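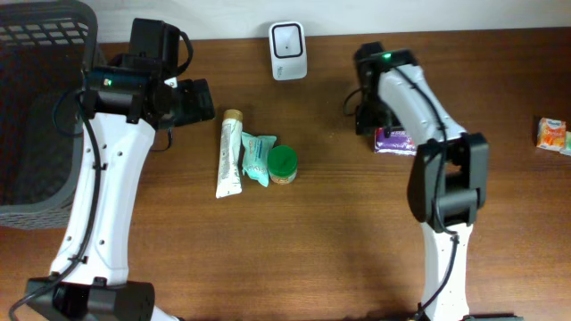

Soudabeh Hosseinzadeh
February
Print this page | E-mail this page

Unit 7: Sorting mixed recyclables

Read this before Thursday. The worksheet on screen sizing is due at the start of class, on paper.

Last unit dealt with collection and the transfer station. We now follow the material inside the sorting plant, from the tipping floor to the baler. The plant used in the problems is Vellard, which takes single-stream material from households and a small amount from offices.

1. Tipping floor and pre-sort

Trucks unload on a concrete floor and a loader feeds the metering drum. The drum evens out the flow. Without it the belt gets thick in one place and bare in another, and every machine downstream works worse. Pre-sort staff take out film, hoses, scrap metal and anything else that can wrap around a shaft. Film is the main cause of stoppages at Vellard.

2. Screens

Disc screens separate by size and shape. Large flat cardboard rides over the top and smaller items drop between the discs. Glass breaks and falls through the fines screen. Wet paper behaves differently from dry paper - it is heavier, it folds, and more of it ends up with the containers.

3. Magnets and eddy current

Steel cans are lifted by an overhead belt magnet. Aluminum is not magnetic. It is thrown clear of the other containers by the eddy current separator, a fast spinning magnetic rotor inside a slower belt drum. Belt depth matters in both cases, and cans buried under other material are often missed.

4. Optical sorting

Near-infrared sensors identify resin type by reflected light, and air jets push the chosen item over a splitter plate. Black plastic reflects very little and usually goes to residue. Manouchehr Soltani's reading covers this in more detail. Skip his section on calibration.

5. Two terms to keep apart

Recovery: mass of target material in the product, divided by mass of that material in the feed.
Purity: mass of target material in the product, divided by total mass of the product.

Students mix these up every year. Raising one often lowers the other.

Worked problem

A feed sample contains 200 kg of PET. The PET product weighs 145 kg, all of it PET. Recovery is 145 / 200 = 72.5 percent. Purity is 100 percent. A real bale always has something else in it, so redo the problem with up to 7 kg of the product being other plastics.

Reading: Stolar, chapter on screens. Spahić, the section on residue, which starts on page 327.

Questions about the worksheet go to Perla Villalobos.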